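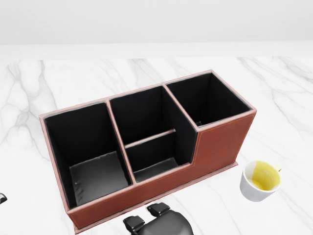 A success rate means very little until the reader knows which scenes were left out of it, one respondent wrote in reply to the draft reporting rules for simulated manipulation tests, and that objection has shaped most of the revised text. The working group based in Wadville released the revision on 28 May 2021. It applies to tabletop tasks carried out in rendered environments, in which a gripper acts on household or office items and the outcome is scored by software.

The document replaces a shorter draft that asked laboratories to report a single percentage per task. Under the new wording, a percentage may be published only alongside the number of trials, the rule used to decide success, and the full list of starting conditions. Each reported task must be run for at least 100 trials per policy version. Trials that end in a simulator fault are to be listed separately and may not be dropped from the total without a note.

Eight items must now appear in every test report:

Simulator name and build
Physics time step and solver settings
Object models, with mass and friction values
Gripper model and maximum closing force
Camera placement and image resolution
Range of starting positions for each object
Success rule, stated as a measurable condition
Random seeds for all trials

The success rule drew the most comment. Several laboratories had been scoring a placement as complete once the item was inside the outer bounds of a container. For open boxes with internal dividers, that rule accepts an item lying across two compartments or resting on a rim. The revision requires the report to name the target compartment and to state whether contact with a divider is allowed at the end of the trial. The item must also remain at rest for a fixed period after the gripper has opened. The length of that period is left to the laboratory but must be printed in the report.

A second group of clauses covers objects that are present in a scene without being part of the task. A desk or counter usually carries other things - a cup, a tray, a lamp - and the earlier draft said nothing on whether touching them counted. Reports must now log every contact between the gripper and a non-task object above a stated force threshold. A trial with such a contact can still be scored as a success, but the two figures have to be shown side by side. Objects modeled as fixed to the surface must be marked as such, as a fixed object cannot tip and will hide errors that a free one would show.

Surface appearance is treated separately from physics. Polished stone, stitched leather and similar finishes are often applied as image textures with no effect on friction, and readers of earlier reports had taken the visual material as a statement of the physical one. The revised text asks for both to be given in adjacent columns. Where lighting is varied between trials, the range of intensity and direction must be included. Where it is held constant, the report must say so.

Juvimow and Yeom, which both took part in the trial use of the draft, ran the revised procedure on a shared set of scenes before publication. The set contained 2,791 trials. Each was replayed from its recorded seed on a second machine, and the outcomes were compared. Mismatches were traced mainly to differing solver settings that the earlier report form did not ask for. Yeom has since asked for a tolerance on replay, on the grounds that exact repetition across graphics hardware is not realistic. The group has kept the requirement to attempt a replay but removed the requirement that every result match. The mismatch rate is reported in its place.

Elline, which supplies a scene library used by several of the participating laboratories, will add the mass and friction columns to its catalog. Up to 300 object models are affected. Entries without measured values will carry the label "estimated" until they are checked against a physical item, and a report that uses an estimated entry must repeat the label.

The rules do not set a pass mark and are not a safety standard. A result obtained under them cannot be cited as evidence that a robot is fit for use near people, and the first page of each report has to carry a sentence to that effect. Transfer to hardware is also outside the scope. A proposed annex on matching simulated and physical grippers was withdrawn after comments on its force model and will be circulated separately.

Comments on the replay clause remain open through the end of June. Submissions should quote the clause number and, where a change of wording is requested, give the replacement text in full. Reports already in preparation may use the earlier form, provided the form version is shown next to the results - mixed use of the two forms within one report is not permitted.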